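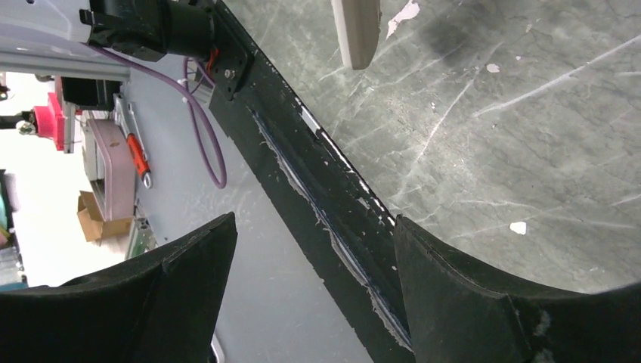

Figure 7.1 Gripper fingers at the table edge, seen from the wrist camera.

Chapter 7
Care of the Gripper and Work Table

The cell used through the rest of this book is the Sollon bench cell, a single arm with a two-finger gripper, a wrist camera and a fixed table. Chapter 6 covered the arm joints and their brakes. We now turn to the parts that touch the work, and to the table on which the work rests.

Fingers and table wear together. In Figure 7.1 the finger on the right carries pale scuffs and small specks like lint, and the black edge band of the table is chipped, with a torn strip curling away from it. White flakes lie on the tabletop. Loose material of this kind can be carried into the grip, where it changes the friction between finger and part. It can also confuse a vision routine that has been set up on a clean surface.

7.1 Inspection interval

Inspect the fingers and the table edge every 300 hours of operation, or after any contact fault. The Vinard controller logs contact faults under code 35. Clear the log only after the inspection is complete – the entry holds the joint positions at the time of contact, and these are needed in Section 7.4.

7.2 Preparing the cell

Move the arm to the service position and lock out the drive power. Leave the camera supply on. Record one view with the fingers open and store it with the service record. Take every later view from the same position, so that wear can be compared from one inspection to the next.

7.3 Cleaning and edge repair

Wipe each finger from base to tip with a dry, lint-free cloth. Do not use solvent on coated fingers. Trim any raised strip on the table edge back to sound material and remove the flakes by vacuum. Compressed air drives them into the rail and motor area. Apply new edge tape in one length, press it down, and let it stand for 12 hours before restarting.

A finger with a cut or groove deeper than 3 mm is replaced. Fingers are always changed as a pair – a new finger set against a worn one closes off center, and the offset appears as a position error in the part.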